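Warholm Two-Arm Kitchen Bench: Set-Up Guide
Section 4. Teaching the spice chore
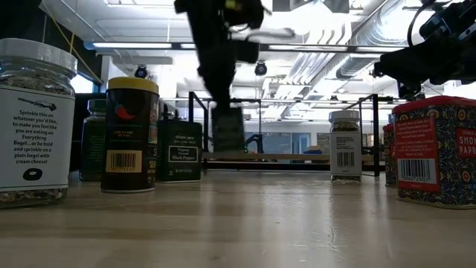
Venla Lahtinen wrote in the margin of my first draft that a chore only counts as done by a machine if you can leave the room while it happens, and that by her rule we haven't got one yet. I argued with her for most of an afternoon and then left her note in, because you should read this section with it in mind. The arms can do a fair bit of kitchen work now. They can do very little of it with your back turned, and spices are a great way to find out where the line is (they're small, they fall over, and no two brands agree on the shape of a container).

So in this section we'll get the bench ready, pick some containers, teach the arms to move them, and run the chore from start to finish. I'm assuming you've already bolted things down and done the power-up from Section 3. If the arms haven't been homed today, go do that first. I'll wait.

What you'll need

The bench, with both arms homed and the stop button where you can reach it.
A handful of spice containers in mixed shapes. Use whatever is in your cupboard.
A damp cloth and a dry one.
A shallow tray with a raised lip.
60 minutes the first time through. It goes a lot faster after that.

4.1 Clear and set the table

1. Wipe the tabletop with the damp cloth, then the dry one. Pale wood shows up ground pepper nicely, but it also throws back the ceiling lights if it's wet, and the overhead cameras don't like that one bit.

2. Turn on the room lights you plan to use every day and leave them on. If you have windows behind the bench, like I do, decide now whether the blinds are up or down. I taught my first set in the morning with the blinds up, ran it at 6 p.m., and watched the left arm reach very confidently for a patch of bare wood.

3. Set out the containers with a hand's width between them. I like a spread of types: a wide-lidded glass jar (bagel seasoning is perfect), a tall canister, a small jar with a white cap, and at least one rectangular tin. Black pepper and smoked paprika both come in tins, and they grip very differently from glass.

4. Check every lid by hand. Tight means tight!

Note: Leave the labels on. People peel them off thinking a plain jar will be easier to spot, and it goes the other way. Clear glass with nothing on it is about the hardest thing you can ask the cameras to find. A nice busy label gives them something to hold on to.

Caution: Don't use a glass container you'd be sad to lose. Grip force is set low at the factory, but low force means slips, and slips mean broken glass on the floor. Wear shoes.

4.2 Teach the pick

1. On the panel, open Chores, then New, then Pick and Place. Give it a name you'll recognize. Mine are called things like "pepper tin, the narrow way," and I have never regretted it.

2. Put the arm in hand-guide mode and walk the gripper over to the first container. Go slow. You're the teacher here, and if you swoop in, it will swoop in too.

3. Come down from above and stop with the fingers on either side of the container, a little below the lid. On a rectangular tin, grip across the narrow sides. The wide faces flex, and a tin that flexes will pop out of the fingers like a bar of soap.

4. Press Close, wait for the tone, and lift straight up. If the container tilts, put it back and try lower.

5. Press Save. Repeat the pick 6 times for each container, moving it a few inches between tries. I know it's boring. I used to skip out early and then spend twice as long fixing the mess — just do all of them.

Note: You will be tempted to teach two containers standing right up against each other, since that's how they live in a real cupboard. Hold off. One tin tucked in behind another is still the thing most likely to stump the bench, and you'll get cleaner results if you work up to it.

Caution: Keep your free hand on the table edge, well outside the reach of the second arm. In hand-guide mode the second arm is supposed to hold still. Treat it as if it might not.

4.3 Teach the place

1. Put the tray on the side of the table nearest the arm you taught.

2. Guide the gripper, still holding the container, until the base is just clear of the tray. Lower it until you feel it touch, then stop pushing.

3. Press Open, wait for the tone, and back away straight up. Sideways exits knock things over. Tall canisters are the worst for this.

4. Save, and do the same for each container.

If you want the arms to put things back in a certain order (mine go short to tall), set it under Chores, Order. The bench sorts by the names you gave, so it doesn't know or care that paprika is paprika. It can't read a label the way you do. Move the paprika into an old cumin jar and it'll file it as cumin, very neatly, forever.

4.4 Run it

1. Stand where you can see the whole table and reach the stop button.

2. Choose your chore, set Speed to Low, and press Run.

3. Watch the whole thing. Don't touch a container that's about to fall. Press stop, let everything settle, then fix it.

4. When it finishes, look at the panel. Green means the bench thinks every container made it. Look at the tray anyway.

5. After several clean runs in a row, you can go up to Medium. I have never found a reason to use High with glass.

If something goes wrong

Error 1264 (grip lost). The fingers closed and then felt nothing. Wipe the finger pads with the dry cloth and try again. Oily jars are the usual culprit, and so are hands that just made dinner.

The arm hovers and won't come down. It sees two things where you see one, or the other way around. Spread the containers out.

It picks the right container and sets it down crooked. Your tray has moved. Tape it.

Both arms stop facing each other. They want the same bit of air. Press stop, move one home from the panel, and split the table in half under Settings, Zones. Aiman Sinaga, after watching mine do this for a whole lunch break, suggested splitting it before you ever teach a thing, and I now do it that way too.

So, is it a chore yet?

Kind of! Moving closed containers from one place to another on a clear, well-lit table, yes, I'd call that working, and it's a real help if you do it all day on a packing line. At home I can put my spices away faster by hand, and I can do it while talking on the phone. Opening a lid, shaking out a pinch, noticing that the oregano has gone stale: the bench does none of that today. Pouring is covered in Section 5, which is marked Trial for good reason, so please put a towel down before you start it.

When you're done, send both arms home, switch the panel to Sleep, and put the glass away before you sweep.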